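Section 3. Before You Order Fingers and Pads

1. Price the gripper and its wear parts separately. The Jornadov quote we used folded them together at $981, and the line for pads was blank.

2. Ask Kustden for a pad life figure in writing. "Long-lasting" is not a figure.

3. Set aside $93 for tape, felt and spare screws. You will spend it.
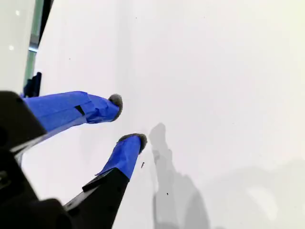 4. Hold off on the molded fingertip kit ($600) until you have run your own parts for a month. The sales sheet says it pays for itself – it doesn't say when.

Note: Prices were checked July 4, 2020. Shipping to Caltcombe is extra.

CAUTION: Do not sign the $800 service plan before reading what it excludes. Ours excluded fingertips.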